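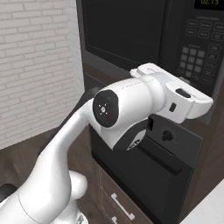
Casesside Tenants' Advice Group

Opinion: The kitchen is part of the rent
Telmo Carrasco
September 14, 2025

Most of the calls I take on the advice line are about kitchens. People expect them to be about evictions or bonds, and some are, but the usual call is from someone whose oven has stopped working and whose agent has gone quiet. The rent goes out on time each fortnight. The oven stays broken.

My argument is a simple one. If an appliance is built into the cabinetry when a tenant inspects the place, it's part of what they are paying for, and it should be fixed on the same timetable as a leaking tap. At the moment too many agents treat it as a favour.

Built-in appliances make the problem worse. A tenant with a dead benchtop microwave can put it on the nature strip for hard rubbish and buy another. A tenant with a dead built-in one can't touch it. It is wired or screwed into a cupboard that belongs to the owner, and a replacement has to match the opening. If the unit is old, the opening may not match anything now on sale. So the job becomes a cabinetmaker and an electrician, two quotes, two approvals, and weeks of emails in which each party waits for another.

Crescencio Herrero rents a two-bedroom flat in the Belhaj building. His wall oven failed in January. The agent sent a form, then a second form because the first had the wrong unit number on it, then asked for a photo of the compliance plate, which is inside the door and had worn blank. He cooked on a camp stove on the balcony until the building manager told him that was a breach of the by-laws. After 38 days he got his oven. He also got a bill for a call-out fee of $900, on the grounds that the fault might have been caused by misuse. The bill was withdrawn when we wrote to them. I doubt it would have been if he had written himself.

I don't think his agent was especially bad. The office that handles Belhaj has 4 property managers looking after 1078 tenancies. With that load, whatever can be put off is put off, and a tenant without an oven can still eat toast.

Owners have a case too and I've heard it often. A built-in oven is expensive. Tenants do sometimes break things, and insurance doesn't always cover the difference. One owner told me she would never again put in anything but a freestanding stove, and I thought that was sensible of her. If you can't afford to repair a fitted appliance promptly, don't fit one. Nothing obliges a rental to look like a display home. What an owner shouldn't do is advertise the flat on the strength of the kitchen, price it accordingly, and then call the kitchen an extra when part of it fails.

Maintenance software hasn't helped as much as promised. Many of the agencies near us moved to a portal called Codar. Tenants log a fault, choose a category and get a ticket number. The categories run to plumbing, electrical, locks, pests and "other". Ovens go under "other" – so do flickering hallway lights and complaints about the neighbour's dog. A ticket in "other" carries no due date. I have asked for appliances to have their own category and been told it's on the list.

The changes I'd like to see are modest. Every fitted appliance should be named on the condition report with its make and approximate age, and tested in front of the tenant on the day the keys are handed over. A failed oven or cooktop should have a fixed repair period. If it runs over, the rent should drop by a set amount each day, without the tenant having to apply to anyone. Owners already understand this idea from their own dealings with tradies.

Some agencies do parts of this now. Pidis, a small outfit on the north side, keeps two portable induction cooktops in the office and lends them out while repairs are under way. It costs them very little. Their tenants still ring us, mostly about parking.

In the meantime, if your oven dies, put it in writing the same day, keep the ticket number, and take a photo of the display or the fault light if it has one. Keep receipts for takeaway as well. Tribunal members don't always allow them, but they do read them.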